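# Lanen scrub log, data card

Print | E-mail

Maintainer: Nadja Berchtold
Last revised: Tuesday, June 12, 2018

## What it claims to be

A table of launch scrubs and holds for the Lanen sounding rocket, with a cause code for each. The file has 758 rows. I'd treat the cause codes with suspicion. "Valve" covers everything from a stuck vent to a pressure sensor someone didn't believe, and "weather" was sometimes entered before the forecast came in.

## Columns

`count_id`, `hold_start`, `hold_min`, `cause`, `cleared_by`

`hold_min` is in minutes. Values of exactly 90 are suspect: that was the default in the Ilter entry form, and plenty of people left it alone.

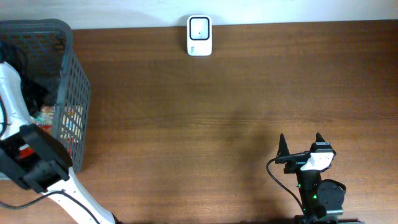
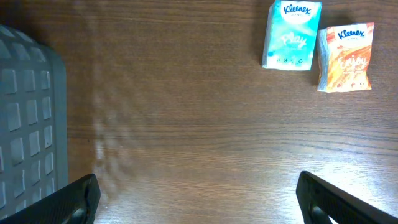 ## Known problems

- Turbopump and igniter holds share code 3 until January. Fatos Angelovski split them afterward from memory. I haven't seen his notes.
- `cleared_by` is blank for most engine holds.
- Code 7 means "other" in one half of the file and "range safety" in the other.
- Clock times were never checked against telemetry.

## Use

Fine for getting a feel for how a countdown goes wrong. I would not compute a reliability number from it, and the one in the Krajčí slides should be ignored until Defne Değirmenci's recount is merged. Corrections go to me, with the original log page attached.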